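Jomen 지역 지하수 관측망 정비 사업 중간보고

수신: Lachance 재단 사업관리부
작성: Simville 수문조사실, 책임연구원 Chiyo Kaneko
보고 대상 기간: 1월까지의 수행분

1. 추진 현황

당초 계획상 정비 대상 관정은 114개소이다. 보고 대상 기간 중 현장 조사를 마쳤으며, 공내 영상 촬영과 양수시험 자료를 토대로 관정별 상태 등급을 부여하였다. 스크린 구간의 폐색이 심한 4개소는 재굴착 대상으로 분류하였고, 토지 소유자와의 출입 협의가 끝나지 않은 2개소는 등급 부여를 보류하였다. 나머지 관정은 공내 세척과 상부 보호공 보수만으로 계속 사용할 수 있는 것으로 판단한다.

수위계 교체는 하류부 충적층 관정부터 진행 중이다. 기존 기기는 대기압 보정값이 별도 파일로 저장되어 시각 동기 오차가 누적되는 문제가 있었다. 교체 기기는 보정값을 동일 레코드에 기록하며, 측정 간격은 한 시간으로 통일하였다.

2. 자료 품질

과거 수위 자료의 기준면이 관정마다 달라 전량 재환산하였다. 관정 표고는 수준측량 성과를 우선 적용하고, 성과가 없는 곳은 위성측위 결과를 사용하였다. 두 방법의 결과가 상충하는 관정은 재측량 목록에 올렸다. 전기전도도 자료 가운데 센서 교정 이력이 확인되지 않는 구간에는 품질 표지를 부여하고 추세 분석에서 제외하였다.

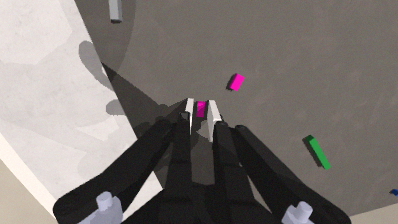
로봇 그리퍼의 두 손가락 끝 사이에 놓인 자홍색 블록(시뮬레이션 화면)
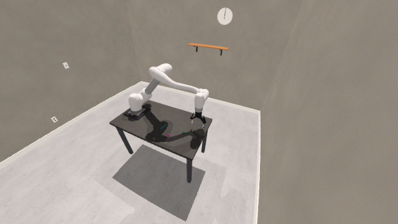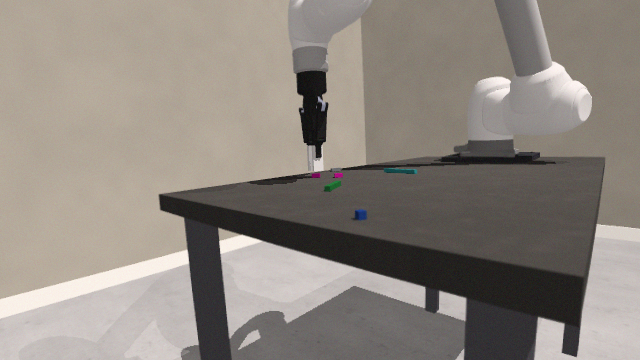
결측 구간의 보간은 하루 미만인 경우에만 허용하였다. 그 이상의 결측은 공란으로 유지하고, 인접 관정과의 상관식으로 추정한 값은 참고 열에 따로 수록하였다. 갈수기 최저 수위는 추정값을 쓰지 않고 실측값만으로 산정한다.

3. 수질 분석

채수는 관내 정체수를 배제한 뒤 수온, pH, 전기전도도가 안정된 시점에 실시하였다. 주요 양이온과 음이온의 전하 균형 오차가 허용 범위를 벗어난 시료는 재분석하였다. Drellness 농공단지 하류 관정에서는 전기전도도가 2000 µS/cm를 넘는 시료가 확인되었다. 염소이온과 황산이온이 함께 높아 단일 오염원으로 보기 어려우며, 원인 규명을 위하여 갈수기와 풍수기 시료의 동위원소비를 비교할 예정이다. 상류 대조 관정에서는 같은 경향이 나타나지 않았다.

4. 예산 및 일정

인건비와 분석비는 계획 범위 안에서 집행되고 있다. 시추 장비 임차비는 재굴착 물량이 확정된 뒤 집행하므로 현재 잔액이 계획보다 많다. 동결기에는 상부 보호공의 콘크리트 타설을 중지하였고, 해당 공정은 해빙 후로 이월한다. 이월에 따른 총사업비 변동은 없다.

5. 문제점 및 조치 사항

가. 출입 협의 지연: 미협의 관정은 도로 부지 내 대체 지점을 병행 검토한다. 대체 지점을 채택하면 기존 수위 자료와의 연속성이 끊어지므로, 가능한 한 원위치 유지를 우선한다.
나. 통신 불량: 계곡부 관정의 원격 전송 성공률이 낮다. 안테나 높이를 조정한 뒤에도 개선되지 않으면 현장 회수 방식으로 전환한다.
다. 수위계 케이블 손상: 보호공 출구의 마찰이 원인으로 추정되어 고무 부싱을 추가하였다.

6. 다음 기간 계획

재굴착 설계서 확정, 잔여 수위계 교체, 풍수기 채수 지점 선정을 수행한다. 재굴착 심도는 기존 주상도와 물리검층 결과를 대조하여 정하며, 변경이 필요한 경우 재단의 사전 승인을 요청한다. 관정별 등급표와 재환산 수위 자료는 별도로 제출한다.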